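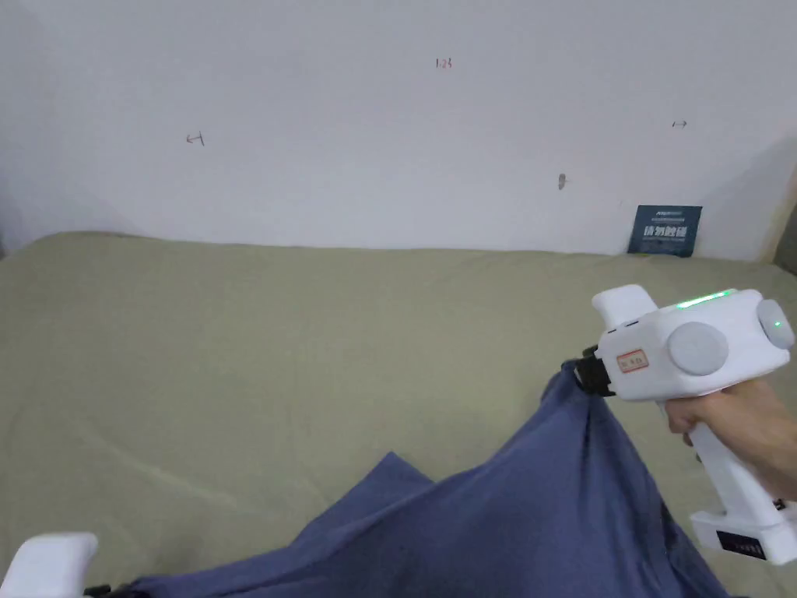 Selma Grgić trouve que la nappe cirée ne devrait même pas figurer au programme, « c'est du linge de maison, pas du textile ». On la garde quand même, voir plus bas.

Textiles d'intérieur, notes séance 3 (octobre)

Rappel armures : toile, sergé, satin. Toile = un dessus, un dessous. Sergé = décalage d'un fil à chaque duite, d'où la diagonale. Satin : points de liage dispersés, endroit lisse, accroche facilement.

Linge de table. Critères : tombant, tenue au lavage, tache. Lin lourd, tombe bien, froisse. Coton moins cher, rétrécit. Polyester ne bouge pas mais retient le gras (cf. fiche Plernach, à relire).

Tombant : prévoir environ 2 fois l'ourlet en plus de chaque coté, sinon trop court après le premier lavage. Erreur classique dans les devoirs de l'an dernier !!

Teinture
- en fil : couleur à coeur, s'use mieux
- en pièce : plus souple pour les petites séries
- verts et bruns : attention à la lumière, les jaunes du mélange partent souvent en premier et le vert vire

Enduction : Selma a raison sur un point, le support compte autant que la couche. Toile trop lâche = craquelures aux plis.

A faire : échantillon Painemal, 4 lavages, mesurer chaîne et trame séparément. Rendre le tableau avec les mesures avant ET après. Aparté sur la cire d'abeille reporté, pas eu le temps.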